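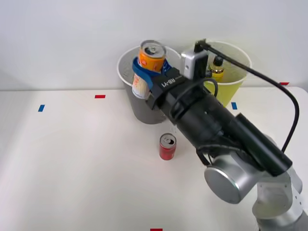 Contamination in Two-Stream Can Collection at Hedlow Residence Hall
Iona Forsyth
Term project report, Aug 10, 2019

1. Background

Hedlow changed from single-stream to two-stream collection in December. Residents now separate drink cans from general waste on each floor, and the two streams leave the building on different trucks. The hauler, Vernside, rejects any can load in which contamination exceeds its contract limit. A rejected load goes to landfill at the hall's expense.

The aim of this project was to find out whether contamination depends on where a pair of bins is placed, or mainly on the signs above it.

2. Method

Cans were sampled from two wings, Gustell and Bautista, over 30 collection days. Gustell kept its bins in the kitchens. In Bautista they were moved to the stair landings. Both wings used the same sign for the first half of the period and a shorter sign, with no text other than the stream name, for the second half.

Each bag was opened on a sorting table and its contents were classed as clean can, can with liquid, or non-can item. Cans with liquid were drained and weighed again. Bags that had split in transit were left out of the analysis.

A pair of bins set close together is the usual arrangement in shared kitchens, and color is often the only cue a resident uses at a distance.
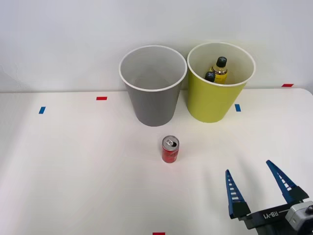 3. Results

The sample contained 897 items, of which 392 came from Bautista. Contamination was higher on the landings than in the kitchens under both signs. Most of the difference was food packaging - very little was liquid.

The shorter sign had no clear effect in Gustell. In Bautista the change was small and within the day-to-day variation.

4. Limitations

Only one building was studied, and the wings differ in floor plan. Bag weights were read from a kitchen scale with a 2,000 gram capacity, so heavier bags had to be split before weighing.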